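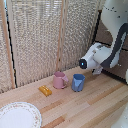 The screen corner, Pokside

Put up 9 September 2022, in a rush, more pictures to follow when I get them resized. Gallery page for the back room, which is mostly the screen and the table. People kept asking about the screen so it goes first.

Quick background. Room is on the north side, gray light all day, one long wall that was just bare and ugly. Wanted something in front of it that wasn't paint and wasn't a curtain. Looked since May. Saw a lot of bad ones!! Thin, wobbly, orange varnish, hinges hanging off. Then one at the Wemton sale, the last row, under a rug.

1. Woven screen, pale wood table

Beige weave, fine crosshatch, wooden slats going up between the panels. Tall. Brown panel off to the right, tabletop in pale planks with a few darker strips mixed in. The weave and the wood are nearly the same color in daylight, which I wasn't sure about and now like a lot.

About the screen

Paid 800 for it, which is more than I said I'd pay, less than the sticker. Seller was Grgić, the furniture people, they had it in storage a long time and wanted it gone. They threw in the delivery. Two trips up the stairs because the first time we had it the wrong way round and it would not make the turn.

Cleaning: soft brush first, then vacuum on low with the brush end, then a barely damp cloth. Do not soak it. I did soak one bit (low down, the back side) and it sagged for a day, then pulled itself tight again. Got lucky I think. Brush with the weave, not across, or you catch the ends.

Light comes through it nicely late in the day. Hard to photograph, the pattern goes all wavy on my screen. If you see stripes that's your monitor, try zooming in.

About the table

Sanded by hand, took ages. Roughly 30 sheets of paper, mostly because I started too fine and had to go back and start over. Finished with Limum oil, the clear one, two thin coats and one on the ends. First coat looked blotchy and I nearly cried. Second coat sorted it out.

The darker strips are how the wood came. Somebody asked if I stained them, no. I thought about swapping a couple of them around so they'd be more even, then didnt. Glad now.

Coasters please if you visit. The oil is fine with water if you wipe it up, not so fine with a mug left overnight, ask me how I know.

What it all cost

Screen, table, oil, sandpaper, felt pads, the van: 2,005 all in. Not counting the rug, which I bought at the same sale and which is in the other room becuase it smells of the other place still. Airing it.

Still to do

Felt pads on the screen feet, it scrapes when you shift it.
Something better than the brown panel, or leave it, undecided.
Second coat on the underside of the table. Low priority.
Find the spare hinge. It was in the jar with the screws and now it isnt.

Coming next

The window side, the shelf, the rug if it ever airs out. I have 29 more pictures on the card and most are blurry, so expect maybe a handful. Questions go in the guest book, I read it even when I'm slow to answer. If you're asking where to get the same screen, try Grgić first, they said there may be another one in the back of the store at Wemton, a bit shorter than mine.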